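Home Projects Minutes People Contact
Search this site Go

Indilari Teaching Group — minutes, June 2, 2026

Present: Mesfin Abdella, Amirul Sopacua, and me taking notes (so blame me for the spelling!)

1. Last meeting's notes
Agreed, once I'd fixed the room number. It's 129, and I had it wrong in two places.

2. Where we are with the demos
Mesfin read out the total — 903 saved runs by remote control since February, which got a small cheer. Amirul wants slower moves near the bin rims. He thinks people rush the last inch, and the robot will learn that right along with everything else. I said I'm as guilty as anyone. We went back and forth on whether to throw out runs with a long pause in them, and left it that pauses stay in for now.

3. Bin setup
We talked through the yellow bin, the red bin and the big cream tray. Mesfin likes them side by side and wants them kept that way for the whole Degefa set. Amirul asked for the black rolls to start in different spots from run to run, and for the small lidded containers to get shuffled too. Fine by me!

Views we looked over, from different cameras:

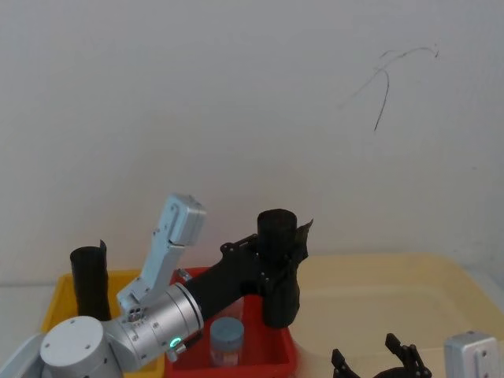
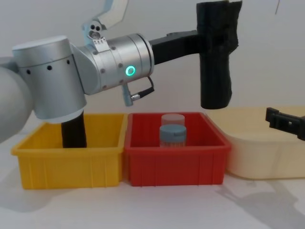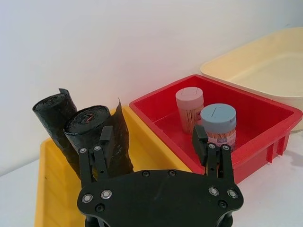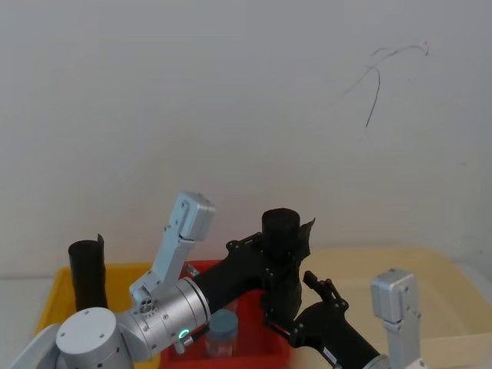
4. Actions
Mesfin — write up the pause rule and send it to Trokcombe.
Amirul — two practice sessions for new operators, by hand first and then by remote.
Me — ask Zurport about the spare controller, again.

We stopped there and Amirul locked up.

This site uses cookies. Accept Decline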